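Progress report to the Brophy Fund
Project: Hand-Taught Helpers, Broltlow workshop
Period covered: April to mid-June
Submitted 2020-06-16

Dear friends at the Fund,

Thank you for your patience with this report, which comes to you two weeks after we had hoped to send it. The spring was full, and most of what filled it was the open day. Your last letter asked us to say more about how visitors respond to the work and a little less about spending, so that is the order we have followed.

You will remember that the grant pays for three things: the handheld grippers our demonstrators use, the time of the people who use them, and a public day at Broltlow where local employers and families can see what we do. The first two have been moving along since the winter. The third had been put off once already, and we were a bit nervous about it, to tell the truth. Our part of the building had never had guests in any number, and the parking is what it is.

We opened the doors at ten and kept them open until four. The sign-in sheet has 200 names on it, and we know a few families signed once for everybody. People came from the bakery, the hospital laundry, both middle schools and the bus depot, and a good party made the drive over from Galtorum, our partner firm, who brought sandwiches for the whole crew (we are still grateful for those).

The plan for the day was simple. Visitors came through in small groups. Each group heard a short welcome, watched our demonstrators handle everyday things with the grippers, and then had a turn themselves if they wanted one. We had worried that the talk would be too technical, so we cut it down twice in the week before, and in the end it ran under ten minutes. The questions afterward always ran longer than that, and we let them.

What we tried to get across is that the grippers are a way of showing a robot how a job is done. A person picks up a cloth the way they would at home, only with the gripper in place of their fingers, and the camera on the tool records the motion from close up. Later on, a robot arm can be trained from many of those recordings. Once people understood that the teaching is done by ordinary hands, they relaxed a good deal and began telling us which chores at home they would like to hand over first. Folding fitted sheets won by a mile.

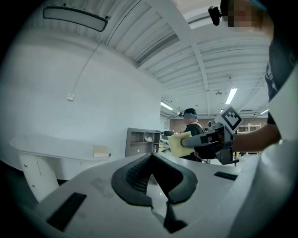
The hands-on part was the favorite, as the comment cards make very plain. Younger visitors took to it quickly. Some of the adults were shy at first and then had to be coaxed away so the next group could come in. Soft things gave the most trouble, and that led to the best talk of the day. A block or a cup stays the same shape wherever you grab it, but a piece of cloth droops and bunches and slides, and a visitor who has just chased one across a table with two rubber fingers has a real feeling for why our work goes slowly. A gentleman from the laundry told us he would never again complain about how long the new hires take to learn the towel line.

On the collection work itself, we now have 512 usable recordings in the cloth-handling set, up from a very thin start in the winter. By usable we mean that the whole task was recorded, the marker on the gripper could be followed and the notes were filled in. We have 4 working grippers. Two more are waiting on replacement finger pads, which wear down sooner than we had budgeted for. We would like to move a small sum from the travel line to the parts line to cover this, and we will send the form separately.

The recordings go to Prarkatard, the software tool we use for sorting and checking. It has been dependable, though uploads from our building are slow in the afternoon, so we have taken to running them overnight. Galtorum has offered to look over our labeling guide, and we expect their notes before the end of the summer.

There are things we would do differently at the next open day. The groups were too large after lunch, and people in the back had trouble seeing. The welcome should be given somewhere other than the hallway, where every word echoed. We ran out of comment cards by two o'clock and finished the day on notebook paper. We also need more chairs. Several older guests stood longer than they should have, and we were sorry about that.

For the coming quarter, we plan to finish the cloth set, begin on simple kitchen tasks, and hold a smaller evening session for the teachers who asked whether they could bring a class. Both middle schools have written to us already. We would dearly love to have someone from the Fund with us that evening, and if you let us know which weeks suit you, we will set the date to match.

The spending summary and the typed-up comment cards are attached. Please call if anything in them is unclear, or if you would simply like to hear more about the day.

With warm thanks,
The project team, Broltlow workshop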